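The plastic balls from a child's ball pit are among the last things anyone thinks of sorting. They roll under the sofa, get kicked into the hall and end up in the garden. A bag of 70 looks tidy in the shop and fills a living room within minutes.

Furnent, which rents out play equipment for parties, keeps over 800 of them. They come back from each hire in sacks and are tipped out, washed in warm water with a little washing-up liquid, and spread on towels to dry. Any that are split go straight in the rubbish. Dented ones are put aside and some of them can be pushed back into shape.

## Sorting by colour

Colour is the slow part. A small batch on a clear tabletop is easier to manage than a heap on the floor, and a bin at the edge of the table saves bending. Start with the reds, as they are quickest to spot. Yellow and orange are easily muddled under a weak bulb, so leave those until last and do them by a window.
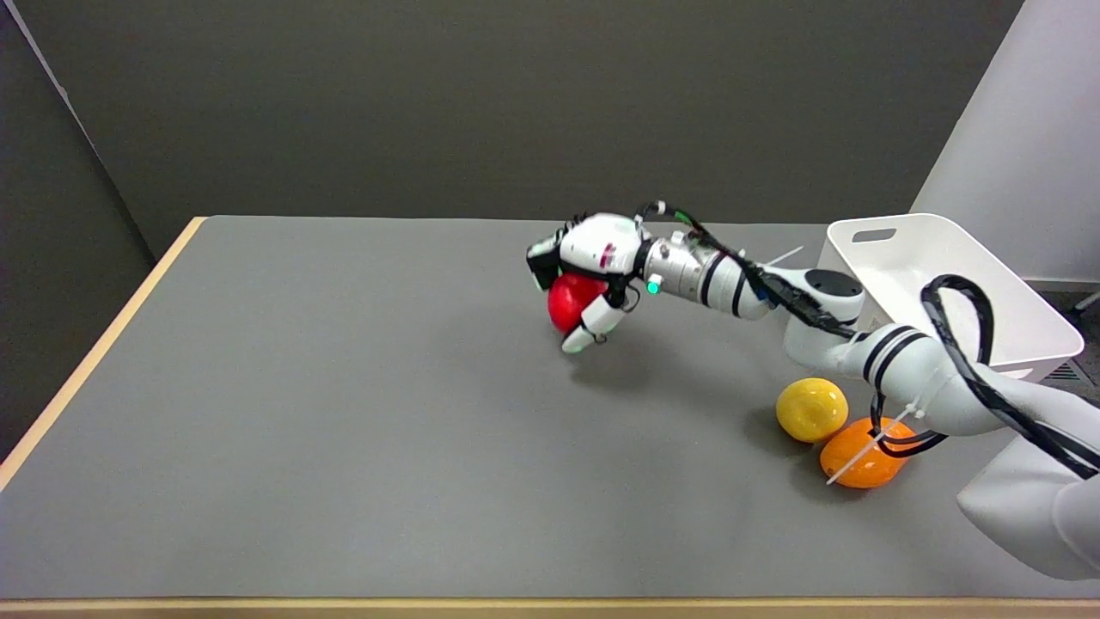
## Putting them away

Net bags suit balls that are still slightly damp. Lidded boxes are better for a loft. Chaturvedi, a toy library open since March, packs 20 to a bag and ties a label to each. Bags are stacked no more than 2 deep, with the oldest stock at the front.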